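Home | Kitchen | Cleaning | Workshop | Ask Us

Small trash bags, tied so they stay tied

Posted in: Quick Fixes, Trash & Recycling
by Liudmyla Vakulenko

Quick one, busy week. Small bags from the desk or workbench. Don't fill to the top, leave 3 inches or so of plastic. Squeeze the air out, twist the neck, one knot. Leave the ends long, gives you somthing to grab. 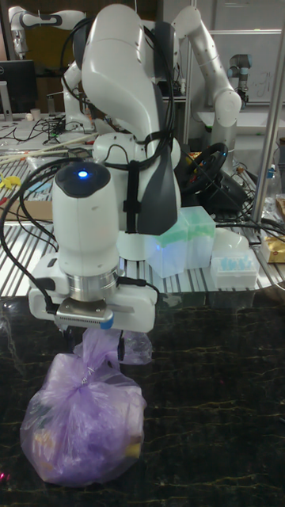
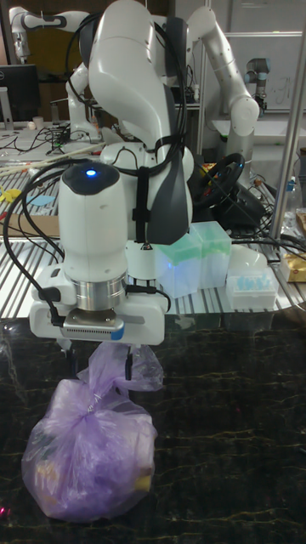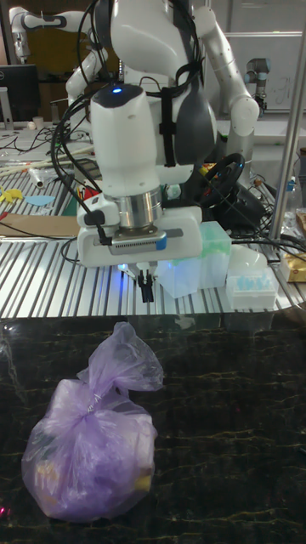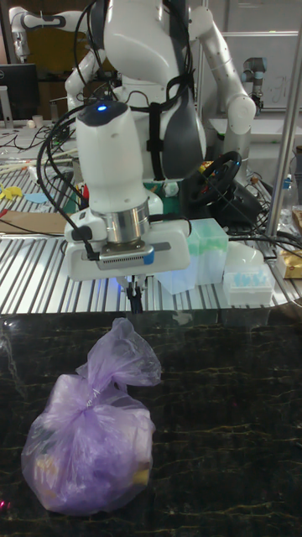 Thin bags split at the bottom first. Anything with a corner goes in the middle, wrapped in paper. Two bags if its heavy. Spare roll lives at the bottom of the can, 8 bags folded flat, no more hunting. And wipe the counter after, every time.

241 shares | 2 comments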